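Block paving (patching and infill)

Block paving is a road or yard surface made of small shaped pieces, usually concrete, laid close together on a bed of sand. Also called interlocking paving, paver blocks, or just pavers. Whole streets can be done this way. Just as often the blocks turn up as panels set into an asphalt road – over a pipe crossing, at a low spot, in front of a gate. This article is mostly about that second use, on residential streets.

Names

Usage varies. "Interlocks" is common in everyday speech for blocks with a zigzag edge, and gets stretched to cover plain rectangular ones too. "Setts" properly means cut stone. "Brick" is used loosely for any small block, fired clay or not. "Infill panel" is the term in works orders, at least in Flalton, where much of the detail below comes from.

Why blocks in an asphalt road

Asphalt is quick to lay over a long stretch and gives a smooth ride. It is poor at being opened. Cut a trench, fill it, put hot mix back on top, and the patch sinks or the edges crack. Blocks can be lifted by hand, stacked on the side, and put back when the job is done. Little waste. No roller truck for two square meters of road.

Other reasons given:
Drainage. Water gets down through the joints, a bit anyway.
Slowing traffic. The change in surface can be felt through the tires.
Supply. A small yard can cast blocks year round, while an asphalt plant wants big orders.

Street layout

On a typical residential street the asphalt runs the full length and the paved areas are rectangles, sometimes stopping short of the curb and sometimes close to it. Boundary walls usually stand near the road on both sides. The ground in front of a wall may be surfaced separately, in plain concrete for instance, and gets used for parking. Panels are often added one at a time over several years, so two on the same street may not line up.
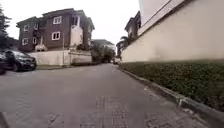
Laying patterns

Stack bond. Blocks in a straight grid, joints lined up both ways. Easy to lay, easy to lift. Weakest under turning wheels.
Running bond. Each row shifted by half a block. Should be laid across the direction of travel.
Herringbone. Blocks at right angles to each other, 45 or 90 degree versions. Best for traffic, but more cutting at the edges.
Basket weave. Pairs of blocks, turned. Mostly paths and yards.

Construction

The asphalt is saw cut to a clean rectangle and the old material dug out. Crushed stone goes in and is compacted in layers. Then an edge restraint, normally a strip of concrete poured agianst the cut face. Then bedding sand, screeded level and not walked on. Blocks are laid a little proud of the road, run over with a plate compactor, and dry sand is brushed into the joints. Compact again. Top up the sand after the first heavy rain.

The edge is where most panels fail. Without restraint the outer row creeps, joints open, sand washes out, and the rest follows.

Use in Flalton

The first panels in the town were put in under the Flondness drainage scheme, which needed 21 crossings under existing streets. Blocks came from the Amoah yard, a local caster, later bought by Flesesow. The order book for the scheme lists 3581 blocks for the opening phase plus 509 spares. The spares were used up sooner than planned, mainly on corners where delivery trucks turn in.

Ebenezer Ofori, site foreman on the scheme, wrote a short set of laying notes that are still passed around. He favored stack bond for anything that would have to be reopened. Gifty Tetteh, who took over maintenance afterwards, moved to herringbone on through streets and kept stack bond for dead ends. Both patterns are still in use.

Maintenance

Sweep, weed the joints, refill sand. Low blocks are lifted with a pair of hooked pullers, sand added underneath, block put back. Panels are normaly checked in October. Cracked blocks should be swapped one for one – color match is rarely exact, since new concrete is paler until it weathers.

Asphalt meeting the panel needs watching too. Cracks along the joint line are sealed with hot bitumen before water gets into the base.

See also

Asphalt patching
Curbs and edge restraints
Trench reinstatement
Permeable paving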